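Keep the Boring Episodes

By Chantelle Sithole
June 25, 2024

There is a habit in our field of collecting examples the way people collect vacation photos. You keep the good ones and throw the rest out before anyone sees them. I did this for years. I now think it is the most expensive habit we have, and I want to argue against it using a small kitchen project I have been working on, because the small projects are where you can see the damage most clearly.

The project is called Brikus. It is a set of simulated countertop tasks for two arms with fingered hands, and it exists so that a policy can learn to put food on a plate and take it off again. A person wears a headset and gloves and drives both arms. Everything the person does is written down at every step, along with what the simulated cameras see. A finished recording is an episode. Episodes go into a pile, and the pile goes into training. None of this is unusual, and several labs have a setup like it.

When we started, the rule for the pile was simple. If the food ended up where the instructions said, the episode was a success and we kept it. If it didn't, the operator pressed a pedal and the episode was gone. The pedal was Hicham Metwally's idea, and to be fair to him, I asked for it. We wanted clean data and we didn't want to pay for storage.

The first batch was 165 episodes. After the pedal we had 100. I remember being pleased with the round number. 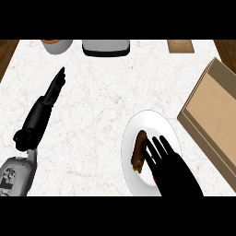

A moment from the simulated counter task. The right hand is at the plate and the left is held over the marble with its fingers together.

Look at the hand on the left. If you asked most people in my line of work what it was doing, they would say nothing, and they would want to know why we were storing its joint angles. I used to say the same. A hand that isn't touching anything looks like wasted disk.

But a two-armed machine has to put its second arm somewhere. That is a decision, and it gets made at every step of every episode. It can hang back, it can hover, it can drift in until it gets in the way of the other one. If the training pile only contains the most efficient recordings, where both hands are busy from start to finish, then the policy has never seen an arm wait. It will try to find something for that arm to do. Our first policy did exactly this. It was decent with the right hand and it kept sending the left one across the counter for no reason I could name, until the two ran into each other over the plate.

We spent a lot of June trying to fix this with a penalty term. The penalty worked in the sense that the arms stopped colliding. They also stopped doing much else. Then Hicham went through the discarded recordings. The pedal, it happened, had only marked them and never deleted them, through a mistake in the script that I am now grateful for. There were 65 of them, and they were full of waiting. Operators who got stuck with one hand parked the other. They held it up over open counter, thought about it, and came back. The slow, hesitant episodes contained the behavior we had been trying to write a formula for.

We put 28 of them back in and retrained. The left arm settled down. I won't pretend this was a careful experiment. We changed two other things that same week, and a reviewer would be right to complain. But it changed my mind about what a bad example is.

My view now is that "success" is a poor filter for a collection and a fine label inside one. Write down whether the food got to the plate. Write down whether the operator was satisfied. Then keep the recording either way and let the person doing the training decide. That person may be you in six months, with a different question. You can always leave an episode out later. You can't go back and get the one you threw away, because the operator has moved on and has also gotten better, and skilled operators don't make the same mistakes.

That last point deserves more attention than it gets. People who drive these systems improve quickly. Within a few sessions their motions become smooth and quite narrow. They all start reaching for the plate from the same side. If you only collect from your best people on their best days, you get a beautiful pile of nearly identical trajectories, and a policy that has no idea what to do when it is slightly off the path. I would take a mixed pile from beginners over that, and I have said so in meetings where it was not popular.

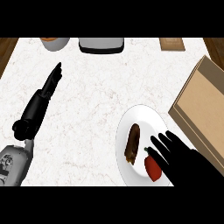
Same counter, with the brown food item and a red pepper on the plate. The fingers of the right hand are over its right side.

The second thing I want to argue for is leaving the counter alone. There is a strong pull, when you build a simulated kitchen, to remove whatever the task doesn't need. Our task needs a plate and food. It doesn't need a cardboard box on the right, or the cup and the other things along the back edge. Early on, someone on nearly every call suggested deleting them to make rendering faster and the learning problem easier.

It does make the learning problem easier. It makes it a different problem. A policy trained on a bare counter learns that anything on the counter is the thing to grab. A policy trained with clutter has to learn which things to leave alone, and leaving things alone is most of what a robot in a kitchen would need to do all day. The box is the most useful object we have in that respect. It takes up room near the plate on the side where the right hand comes in, so every operator has to deal with it whether they think about it or not.

I have heard the objection that this is all simulation anyway, and that if we want another thousand episodes we can generate them with a planner and skip the people. Lumau, the group that provided our first renderer, made this case to me at length, and it is a reasonable case. Generated motion is cheap. It doesn't get tired or want lunch. For grasping a single object I would use it without feeling bad.

My trouble with it is that a planner only waits when you tell it to. It doesn't hover over the plate, second-guess which of two foods to move first, and lift away again. It has no reason to. The pauses and changes of mind in a human recording look like noise until you need a machine that can recover from being wrong, and then they are the only examples of recovery you have. We tried adding random delays to planned motion through a tool called Skukley. What we got was a planner that froze at odd moments. An operator slows down near the hard part, and the delays didn't know where the hard part was.

There is a cost to all of this and I should be straight about it. Keeping everything means someone has to label everything, and labeling a failed episode takes longer than labeling a good one. With a good one you check a box. With a bad one you have to say what went wrong, and two people watching the same recording will often disagree. Hicham and I disagreed on a good share of the ones we put back. He would call an episode a bad grasp and I would call it a bad approach that led to a bad grasp. We ended up keeping both notes, which is untidy, and the people at Thongdee who used our data for their own model told us they would have preferred one answer.

I understand why. I would still rather hand over two honest notes than a single one that we settled by whoever was more stubborn that afternoon. And I would much rather hand over the whole pile with its failures marked than a smaller pile with a perfect score, because a perfect score tells the next person nothing about where the task is hard.

If you are starting a collection now, my advice is practical. Take the pedal off the discard function and wire it to a marker. Record who was driving and how many sessions they had done before. Leave the first attempts in, including the ones where the operator is clearly still finding the edges of the counter. Put objects around the workspace that have nothing to do with the task, and move them between sessions but not during them. Budget for labeling at twice what you think, and pay the labelers the same as the operators.

We are recording the next Brikus set that way. The storage bill has gone up, and I have already had one email about it.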